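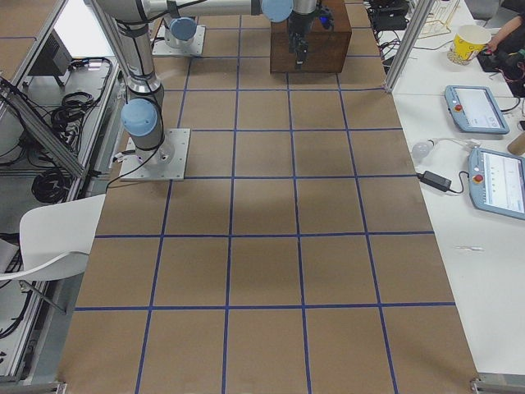
Parviz Alipour meinte gleich, eine Holzkiste mit Schiebedeckel sei ja nun wirklich kein Thema für eine ganze Galerie, höchstens für eine Fußnote, und er habe zu Hause drei davon, in denen er seit Jahren nichts wiederfinde. Das mit dem Wiederfinden nehmen wir als Argument dafür. Wer drei Kisten besitzt und in keiner etwas findet, der darf ruhig noch ein bisschen weiterlesen.

Galerie: Kiste, Deckel, Inhalt

Schiebedeckelkisten sind die stillen Verwandten der Brotdose. Sie haben kein Scharnier, das quietscht, und keinen Verschluss, der abbricht, sobald man ihn freundlich ansieht. Dafür haben sie eine Laufrichtung, und die errät man beim ersten Mal grundsätzlich falsch. In der Serie Tililik steht das Stück zwischen Federmappe und Kleinmöbel, und Keyvan Zamani besteht darauf, dass man es als Kleinmöbel behandelt. Er staubt es also auch nur alle paar Wochen ab.

Zum Untergrund: Packpapier und blaues Klebeband. Das Papier verzeiht viel, das Band fast nichts, vor allem keine Eile beim Kleben. Ein Raster auf dem Tisch hat etwas Beruhigendes, man kommt sich sofort vor wie jemand, der seine Steuerunterlagen sortiert hat. Der Bogen kostet bei Drulport 78 Cent und wirft trotzdem Falten.

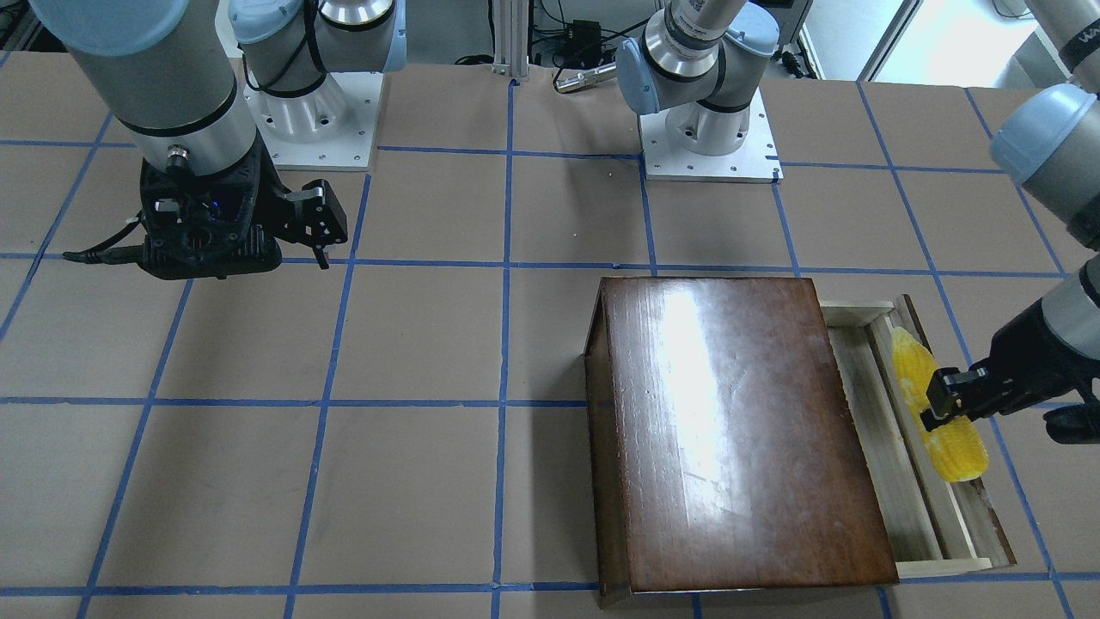
Foto: Prustberg / Bildarchiv Werkraum

Deckel nach links, Fach offen, etwas Gelbes mit Körnern drin. Unser Tipp lautet Maiskolben, Spielzeugabteilung, aber wir legen uns ungern fest. Innen ist das Holz hell und unlackiert, außen rotbraun und glänzend, also das alte Prinzip des guten Mantels mit dem einfachen Futter. Uns gefällt das Futter besser.

Was hineingehört, darüber wird bei Prustberg seit Dezember gestritten. Zur Debatte standen Knöpfe, Teelichter, Bleistiftstummel und die Schlüssel, von denen keiner mehr weiß, zu welcher Tür sie gehören. Zamani hat eine Liste mit 28 Vorschlägen geführt, Gemüse kam darin nicht vor.

Bleibt die Frage nach dem Lack. Hochglanz ist eine Entscheidung fürs Leben, jedenfalls für das Leben mit dem Putztuch.

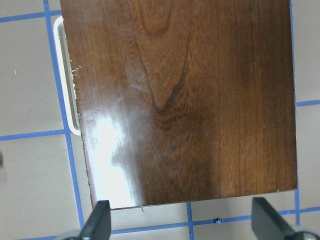
Man poliert, tritt einen Schritt zurück, findet einen neuen Fingerabdruck und poliert weiter. Matt geölt wäre die gemütlichere Lösung, nur sieht man die Maserung dann weniger dramatisch, und ein bisschen Drama darf bei Holz schon sein. Bei Manninen wird für solche Flächen ein Wachs empfohlen, das nach Orangen riecht und 30 Minuten einziehen soll. Alipour hat es am Dienstag ausprobiert und lässt ausrichten, er habe jetzt drei duftende Kisten und finde immer noch nichts.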